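We use cookies to remember your settings and to see which pages people find useful. By carrying on you agree to this. Accept | Manage settings

Griltlow Neighbours Help Board
Home and Household

Can a machine tidy a dressing table yet, or am I dreaming?

Posted by teapot_at_rurstead, 22 February 2024

Hello all, and sorry in advance for the length of this. I have stiff hands (arthritis, both thumbs and most of the left wrist) and the thing that defeats me every single morning is my dressing table. It is one of those pretty old-fashioned ones with thin legs and tiny round knobs on the drawers, and I love it dearly, but getting the drawer open, finding what I want, putting it all back afterwards and shutting the drawer again can take me so long that the tea goes cold.

My nephew has been sending me clips of robots folding shirts and loading dishwashers, and he is convinced that by the time I am eighty there will be one in every spare room. Meanwhile there is a robot vacuum in the hall which gets itself stuck under the radiator, so you can see why I have my doubts! What I would like to know is whether there is anything at all, at a price an ordinary person could think about, that could open a small drawer, pop a few bits into it and close it again. I'm not after miracles. I don't need it to make the bed. I have up to £1000 put by, which was meant for a new carpet, and I'd happily live with the old carpet a bit longer if the answer is yes.

Any experience welcome, including from people who just fancy a moan about their vacuum.

maddocks_lane_joiner

Hello teapot, what a nice thing to be asked. I fit kitchens and mend furniture, and for a while I did bits of work for a small firm near Carberg that was trying to get robot arms to handle drawers and cupboards, so I have a little knowledge and a lot of opinions.

The short reply is no, not for £1000, and not for a good deal more than that either. There are arms you can buy for the price of your carpet, but they are kits for hobbyists. They come in a box with a bag of screws, they have to be bolted to a bench, and the first few weekends go on getting them to pick up a sponge. You would need somebody living with you who enjoyed that sort of thing.

The longer reply is that a drawer is a much harder job than it looks, and yours sounds like a hard one even among drawers. A small round knob gives the fingers very little to hold. Pull a touch to one side and an old wooden drawer jams on its runners, and you and I would feel that straight away and give it a wiggle. A machine has to be taught the wiggle. Then there are the things that go inside. A hairbrush is easy enough. Tweezers, hairpins and eyelash curlers are thin, they lie flat, they're often shiny or black, and they skid about when you try to pinch them.

A lot of the teaching is now done by people doing the chore themselves with a pair of grippers in their hands, over and over, while it is all recorded.
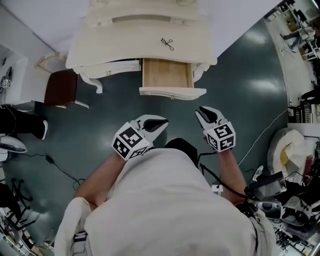

A gripper in each hand at a dressing table, with the middle drawer out and an eyelash curler near the front edge.

You'll see that the drawer knobs are tiny, much as you describe your own. When I was helping out, we would do one drawer until we were sick of it, then change the handle, then change the height of the table, and start again. The arm would get rather good at the drawer it had been shown and go completely to pieces with one from the charity shop. I do think it's getting better, and faster than I expected, but I wouldn't hold back on the carpet for it.

What I would do is this. Take the small knobs off and fit bigger ones, or a loop of soft leather you can hook a finger or even a wrist through. Most old knobs are held by one screw from inside the drawer, so keep the originals in an envelope and nothing is spoiled. Rub a candle stub along the runners. If the drawer has swollen, wait until August when everything has dried out and have someone plane a whisker off the side. That is an hour's work and will cost you less than a decent lunch.

griltlow_gaz

No. Get a tray.

We've had 3 robot vacuums and a window cleaning one and the only one still going is the cheapest vacuum. They are fine on a flat floor with nothing on it, and by the time I've picked everything up off the floor I may as well have hoovered.

pennywhistle64

I don't know the first thing about robots, but I do have the same thumbs as you, so I hope you don't mind me joining in! The tray is a good idea even if it was put a bit bluntly. I keep the 4 things I use every day on a shallow one with a rim and a square of that rubbery drawer liner under it, and the drawer hardly gets opened now except on Sundays. A wide-necked mug is lovely for brushes.

It might also be worth asking your surgery whether they can refer you to an occupational therapist. Mine came to the house, watched me do my hair and my buttons, and lent me a couple of gadgets to try before I spent anything. She was very good about handles too – she wrapped mine in foam tubing, the sort that goes on pipes, and it made such a difference that I did the kettle and the back door as well.

Do let us know how you get on with the leather loops, I'm rather tempted by those myself.

Contact the board | House rules | Copyright Griltlow Neighbours Help Board | Back to top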